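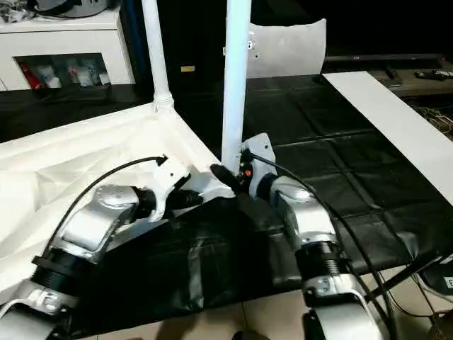 Have you ever been told to tidy your room and thought, "I wish a robot would do this for me"? I have wished it plenty of times, and I'm a grown-up with a broom of my own. So let's look at whether machines can do our chores yet. The short answer is a few of them, slowly, and the long answer is much more fun.

## Some machines already help

You may well have a washing machine at home, and perhaps a dishwasher too. They do their one job over and over. But think about what they leave for you! A washing machine can't pick your socks up off the floor, and it certainly can't fold them and find the right drawer afterward.

## Why is cloth so tricky?

Try something for me. Put a spoon on the table, and next to it drop a T-shirt in a heap. Pick up the spoon, put it down, and look at it. It's still spoon-shaped, isn't it? Now do the same with the T-shirt. It has flopped into a whole new shape, with new creases, and maybe a sleeve has gone missing underneath.

Your brain sorts that out before you've even noticed. A robot has to work out where the edge is, which bit is the top layer and which is the bottom, and how hard to pinch. Fabric that is all one color, like a crumpled white sheet, can be harder still – every fold looks a lot like the one beside it.

## Two arms are better than one

Have you ever tried to put a pillowcase on with one hand? (Do try, it's very silly.) Lots of chores need one hand to hold and another to pull, and that's one reason people build robots with 2 arms. The arms have joints that bend a bit like your elbow and wrist, and a gripper at the end where your fingers would be.

But two arms have to share the space without bumping into each other, or into the furniture. You learned that as a baby, mostly by knocking things over.

## What about shops?

A shop called Stirkel, in the town of Clornden, sells towels and bedding. Naheed Zaidi has worked there since she was a student, and she can fold a big towel in 6 seconds while chatting to a customer. I asked if a robot could take over. She laughed and said it could start with the fitted sheets, because she'd be delighted never to see another one.

## Your turn

Pick a chore you do at home and write down every tiny step, even "open fingers" and "look for the other sock." Then read your list to a friend and have them do exactly what it says, and nothing more. Where do they get stuck?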